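**Usik Water Board appointment dispute** was a legal case over the selection of the director of the water board in Usik district. It began in May, when Yufang Cui, a former engineer of the board, asked the district court to cancel the appointment of Jianguo Hou.

## Background

The board supplies water to 2,617 households in the town of Usik and the villages along the Jin river. Under its charter, the director must have served in a senior public post and must be chosen after an open call. The call has to stay open for 900 hours, a rule that was copied from an older charter and was often criticized as strange.

## The petition

Cui stated that the call was closed early and that three of the candidates never received an interview. She also claimed that Hou had worked only for Bestby, a private pipe supplier, and so did not meet the condition of public service. Hou answered that his years at Bestby were spent on a public contract — the repair of the Trollik pumping station — and should be counted. 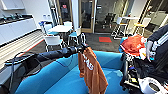
The district government supported Hou at first. Its lawyer argued that the charter speaks of a "post" but does not define the word. The court asked for the full record of the selection, and the board delivered it after two delays.

## Decision

On November 16, 2020, the court found that the call had been closed too early and ordered a new selection. It did not decide if work under a public contract is a public post. Hou was allowed to stay as acting director until the new call was finished, and he could apply again.

## See also

- Trollik pumping station
- Local government in Usik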